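Sorting out other people's kitchens

January 2025

She asked me not to use her name, so I won't. She runs Cludia, a one-woman decluttering business, and she'd agreed to 45 minutes on the phone between two jobs. We got 65 in the end, her eating a sandwich for part of it.

First question, obvious one. How does anybody end up doing this for a living?

"By accident. I was in the office at Meretti, the removals people, doing quotes. You go round someone's house before a move and they apologise to you. Every single one. Sorry about the cupboard, sorry about the loft. And I'd be standing there thinking, well, I could fix that cupboard in an afternoon."

She started with a neighbour's. Then the neighbour's sister. She left Meretti in March, two years back, with 2000 pounds put by and a car that needed a clutch. "The clutch had most of it."

Kitchens are the bulk of the work. I'd assumed wardrobes, but no. Wardrobes people will do themselves on a wet weekend, she says, and they quite enjoy it. Kitchens they put off for years becuase you can't empty a kitchen and then leave it, someone's got to have their tea.

So where does she begin?

"Drawers. Always a drawer, never a cupboard. You can finish one before the kettle's boiled, near enough, and then the client has seen something finished. Start on the big larder and by lunch they hate me."

And then everything out on the table?

"Everything out. They don't like that bit."
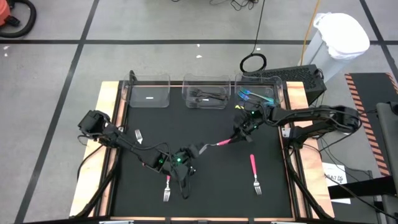

What goes back is where most of the arguments are. Her rule is that cutlery gets used every day so it earns the best spot, and the rest can fight over what's left. She's not fussy about wooden trays or fancy inserts. Clear plastic bins will do her, three in a row, forks all together in one, coloured utensils in another, and one with nothing in it yet. "Leave an empty one. Please. People fill every inch and then they buy a whisk." Labels she can take or leave - a small white one on the front is plenty, if you must. She once went back to a house where the client had labelled the label maker.

I asked about money, as I'd been told to. She charges by the half day and won't say how much in print, it depends on the distance. She doesn't do hourly. "They watch the clock and start rushing, and then they chuck things they want."

Does she make people throw things out?

"No. I'm not the telly. I had a lady with 3 fish kettles and she kept all 3. Her fish kettles. We found them a shelf."

What she can't stand is the shopping. Clients who go to Wotby the night before and come home with baskets, dividers, a rack for the lids, all of it before they know what they own. Half goes back. She now puts it in the booking email in capitals, DO NOT BUY ANYTHING, and they still do it.

Worst job? Long pause, bit of sandwich.

"A garage in Zapata Close. Paint tins. He wanted to keep the ones that had gone solid, for the colour names. I said write the names down. He said he'd rather have the tin." They wrote the names down, in the end, and he kept four tins.

Her own kitchen, then. Go on.

"Awful. There's a drawer I can't open, there's a ladle gone sideways in it. Been like that since the summer."

She's booked up for the next few weeks and is thinking of taking someone on, part time, if she can find a person who doesn't talk while they're folding. Sheds and lofts on request. No garages.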